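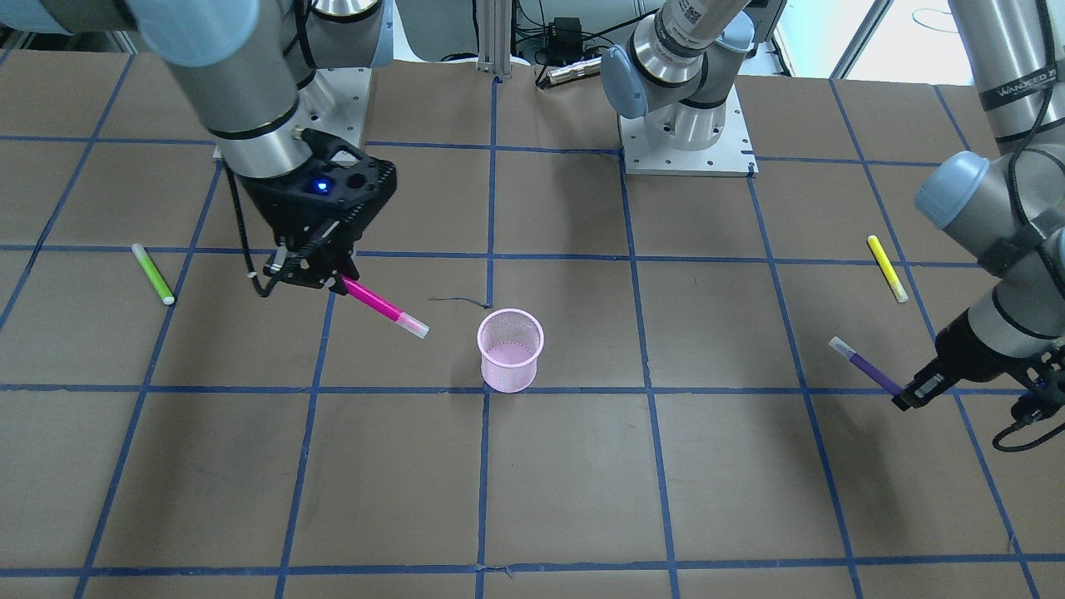 Drawing and Colour for Beginners
Handout 4: Working with a grid
Notes by Fenna De Haan, Flamurville evening course

Last time we looked at simple shapes. This time we learn how to make a small drawing bigger without losing its proportions. The grid method is very old, and many painters of walls and ceilings used it.

Choose a small picture with clear outlines. Draw light pencil lines over it so that it is covered with equal squares. On your large paper, draw the same number of squares, but bigger. If the small squares are 1 cm and the large ones 5 cm, your drawing will be 5 times as wide and 5 times as high.

Please check your corners. Each one must be 90 degrees. When the corners are wrong, faces become long on one side, and it is difficult to repair this later.

Copy one square at a time. Look where the line enters the square and where it leaves – at the middle, or closer to a corner? Mark these two places first, then join them. 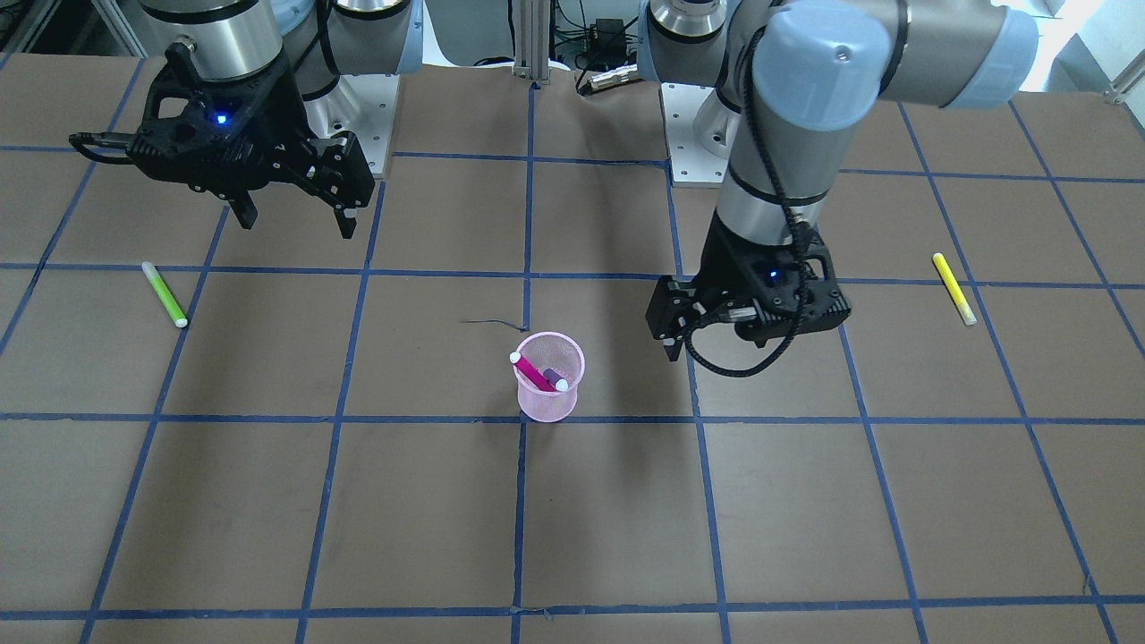

Grid of large squares in blue tape, with pen cup and markers.

Colour comes only after the pencil lines are finished. Begin with the lightest colour. Markers cannot be erased, so try every colour first on a separate piece of paper.

Homework: enlarge one leaf or one shell. Kolbrún Bach has the spare paper for those who missed the first lesson. Bring also a soft eraser and a ruler – the long one, if you have it.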